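Tritmont 抓取评测组招募远程操作参与者(兼招一名测试工程师)

阅读时间:7 分钟

Tritmont 抓取评测组从十月起做一轮夹爪与控制器的对比测试,现招募远程操作参与者 30 名,另招全职测试工程师一名。两类岗位的要求和待遇分开写在下面,请先看清楚自己要报哪一类,再按文末的方式投递。

一、我们在比什么

这轮测试比较两款二指夹爪和三种操作方式。夹爪一款来自 Cerkero,一款来自 Vasić,行程接近,指尖形状和闭合速度不同。操作方式是六自由度手柄、主从示教臂和键盘加鼠标。相机视角也是变量之一,分固定侧视、腕部视角和两路同时显示三档。

上一轮我们只在实机上做,参与者人数少,换夹爪要停机重新标定,一天下来有效数据不多。这一轮把大部分任务挪到仿真里,实机只用来复核。仿真环境叫 Drorach,是组里自己维护的,机械臂模型、关节限位和控制频率都和实机对齐过,接触参数仍在调整。上一轮留下 2,953 条有效操作记录,已经整理完毕,新参与者的数据会和这批记录放在一起分析。

想知道的问题比较具体:新手用哪种控制器上手快;同一个人换了夹爪以后,成绩会掉多少,要多久能恢复;只给侧视画面时,深度判断的误差主要出在哪一步;仿真里的排序到了实机上还成不成立。

二、远程操作参与者

招募人数:30 名。

时间安排:每人来三次,每次两小时,中间有休息。三次之间至少隔一天。场次分上午 9:30、下午 14:00 和晚上 18:30,周四晚上不排场次,留给设备维护。

报酬:每次 300 元,三次全部完成后另付 270 元。中途退出的,已完成的场次照付。报酬在最后一次结束后统一转账,需要提供本人银行卡信息,税费由我们承担。

参与条件:
年满 18 周岁。
裸眼或矫正视力正常,能分辨红绿。
双手活动正常,近三个月内手腕、手指没有受过伤。
能看懂中文操作界面。
不要求有机器人或编程经验。玩过手柄游戏的可以报,没玩过的也可以报,分组时会问到这一项。

以下情况请不要报名:参加过上一轮测试的;目前在夹爪或机械臂厂商任职的;使用模拟器或 VR 设备时容易头晕恶心的。

三、参与者要做的事

第一次到场先签知情同意书,填一份背景问卷,然后是二十分钟练习。练习不计分,可以随时问现场人员。练习之后进入正式任务,正式任务期间现场人员只处理设备问题,不给操作建议。

任务有以下几项,顺序随机:

1. 方块码放。把大小不同的方块按指定顺序叠起来,记录完成时间和倒塌次数。

2. 插销对孔。间隙分松、中、紧三档,紧的那一档允许放弃,放弃也算有效数据。

3. 网球装筒。把网球逐个从上方放进一只直立的透明玻璃筒。球和筒壁之间的余量很小,对准筒口时手指的位置和松开的时机都会影响结果。三个球都进筒算完成,碰倒玻璃筒算失败,碰到筒口但没有倒的单独计数。这一项最能拉开两款夹爪的差距,所以每人重复的次数比别的任务多。

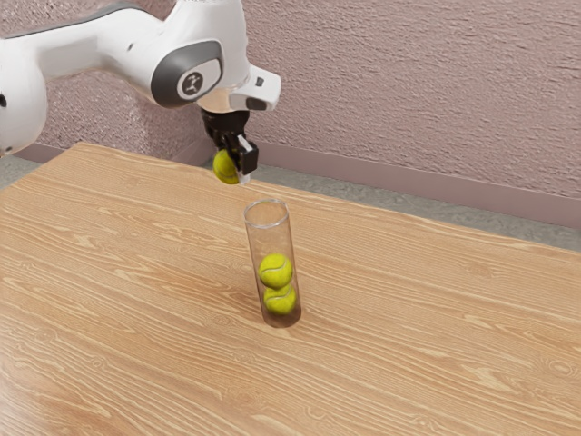
4. 软物搬运。把海绵和布袋移到指定区域,主要看夹持力的控制。这一项在三次到场中只做一次。

5. 自由操作。每次最后留五分钟,想试什么都可以,不计分,但会录制控制器输入。

每完成一组,填一张简短的疲劳和难度评分表。全部结束后有一个十分钟左右的访谈,问你觉得哪套组合顺手、哪里别扭。

我们会记录屏幕画面、控制器输入、机械臂关节数据和任务结果。不拍摄面部,不录制环境声音,访谈录音需要你另外同意。数据以编号保存,姓名和联系方式单独存放,测试结束后六个月删除。你可以在数据进入汇总之前要求撤回。

四、测试工程师(全职,一名)

岗位向评测负责人 Sidra Farooqui 汇报,合同期一年,期满可续。试用期两个月,试用期薪资不打折。

主要工作:
维护 Drorach 里的任务场景,包括物体模型、摩擦和碰撞参数,以及成功判定的脚本。
接入不同的夹爪和控制器,写驱动或转接层,保证各套设备的延迟记录方式一致。
在实机上复核仿真结果,出现不一致时定位原因。
带参与者做场次,处理现场故障。测试期间每周有两个晚上需要在场。
整理数据,写内部测试报告。报告要让没到过现场的人看得明白。

要求:
机械、自动化、计算机或相近专业,本科及以上。
熟练使用 Python,能读懂并修改 C++ 代码。
用过至少一种物理仿真引擎,清楚接触求解常见的毛病,比如穿透、抖动、夹住以后慢慢滑脱。
调试过真实机械臂,知道急停在哪里、什么时候该按。
能接受重复性工作。同一个任务换一组参数再跑一遍,是这个岗位的日常。

有下列经历的会优先考虑:做过手眼标定;设计过有被试参与的实验;写过力控或阻抗控制。

薪资面议,按经验定级。五险一金从入职当月缴纳,年假十二天,午餐有补贴。办公和测试在同一层楼,不需要出差。

五、如何报名

参与者请在 Tritmont 官网的招募页面填写登记表,写明可以到场的时段,至少选三个。我们按时段和背景分组,五个工作日内回复是否入选。没有排上的会进入候补名单,有人退出时依次通知。

应聘工程师请在同一页面选择“测试工程师”,上传简历和一份你自己写过的测试记录或技术报告,涉及保密的部分可以涂掉。没有现成报告的,用一页纸写一次排查故障的过程也可以。初筛后有一次电话沟通和一次现场面试,现场面试包括半小时的上机操作,内容是修一个判定出错的任务脚本。

参与者名额招满即止,工程师岗位到岗为止。到场时请带身份证,测试区内不能穿拖鞋,长发需要扎起,宽松的袖口请挽好。楼下可以停自行车,汽车请停到街对面的公共停车场,费用自理。

对场次安排有疑问的,在登记表的备注栏里写明即可,排期的同事会在确认时间时一并答复。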